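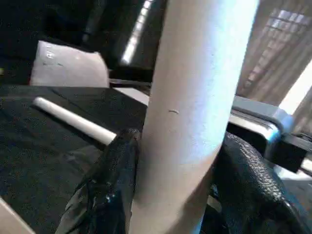 Tubo de color blanco crema, visto de cerca.

Asociación de Animación Flundia
Acta de la reunión ordinaria, 12 de marzo de 2024

Lugar: sala pequeña del centro cultural Brakden
Preside: Bradley Pilkington
Comienzo: 19:05 h

1. Aprobación del acta anterior

Se lee el acta anterior. Se pide una corrección en el punto 4: donde pone «cortometraje de alumnos» debe poner «cortometraje de socios». Con esta corrección el acta queda aprobada por todos los presentes.

2. Ciclo de proyecciones

El presidente informa de que la sala grande de Brakden está confirmada para el ciclo de animación dibujada a mano. El aforo es de 50 personas. El alquiler cuesta 375 euros por las tres sesiones juntas, con el proyector incluido, pero sin técnico. Se discute si es necesario contratar a un técnico. La mayoría piensa que no, porque dos socios ya conocen el equipo de la sala.

Se propone que cada sesión tenga una presentación corta, de 20 minutos como máximo. En el ciclo pasado la presentación fue demasiado larga y una parte del público perdió el último autobús. Se aprueba la propuesta con un voto en contra. El socio que vota en contra pide que conste en acta que, en su opinión, el público viene también para escuchar.

El orden de las sesiones queda así: primero los cortos sobre papel, después la sesión de recortes y al final el largometraje. Falta todavía la respuesta de la distribuidora Parsons sobre los derechos de este último. El presidente les escribirá otra vez durante esta semana.

3. Taller de layout y fondos

El taller empezará en marzo, como estaba previsto. Hay más solicitudes que plazas. Se acuerda dar preferencia a las personas que no pudieron entrar en la edición anterior, y después seguir el orden de inscripción.

Se habla bastante tiempo sobre el contenido. Una parte de los asistentes quiere empezar con la perspectiva y los movimientos de cámara; otra parte prefiere empezar con la lectura del storyboard, para que los principiantes no se pierdan. Se decide que la primera clase sea sobre storyboard y que la perspectiva ocupe las dos siguientes. Los participantes deben traer su propio papel perforado — la asociación solamente presta las regletas y las mesas de luz.

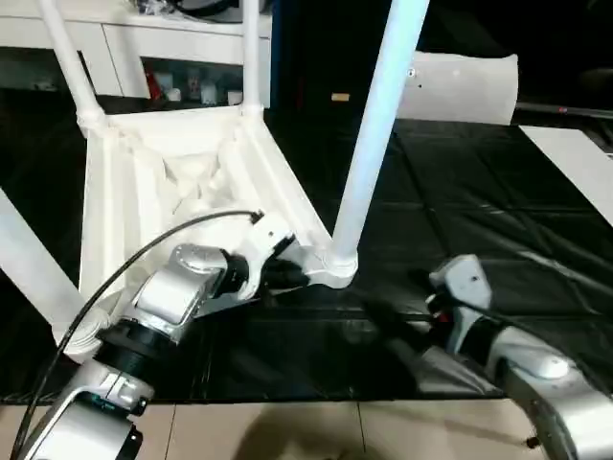
4. Cuentas

El saldo de la cuenta es de 3058 euros. Está pendiente de pago la factura de la imprenta por los carteles. No hay preguntas sobre los ingresos. Sobre los gastos se pregunta por qué se renovó la licencia del programa Fomach, que pocos socios utilizan. Se contesta que los archivos del corto colectivo están hechos con este programa y que sin la licencia no se pueden abrir. Se acuerda exportar todas las escenas como secuencias de imágenes antes de la próxima renovación, y decidir entonces si se continúa.

5. Corto colectivo

Están terminadas las escenas de la estación y del puente. La escena del mercado tiene los dibujos clave, pero faltan los intercalados. La persona que la tenía asignada ha comunicado que no puede seguir por motivos de trabajo, y se reparte entre tres socios.

Hay una discusión sobre el sonido. Se escucha una prueba de la música y gusta en general, aunque varios socios encuentran que la entrada del acordeón llega pronto y tapa los pasos del personaje. 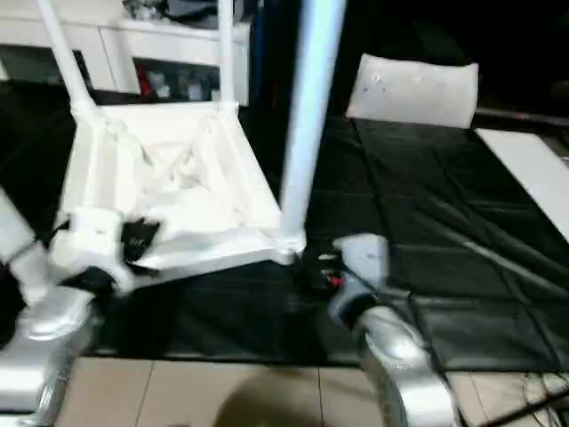 Se pedirá al compositor una segunda versión con la entrada más tarde y el volumen un poco más bajo. Las voces se grabarán cuando el montaje esté cerrado, para no repetir el trabajo como ocurrió con el corto anterior.

6. Ruegos y preguntas

Se pregunta si las mesas de luz se pueden llevar a casa. De momento no, con excepción de los que animan la escena del mercado, que deben apuntarse en la hoja del armario.

Se ruega a los socios que devuelvan los libros prestados, en especial el manual de tiempos y la carpeta con las copias de fondos.

La reunión termina a las 20:50 h. La próxima convocatoria se enviará por correo.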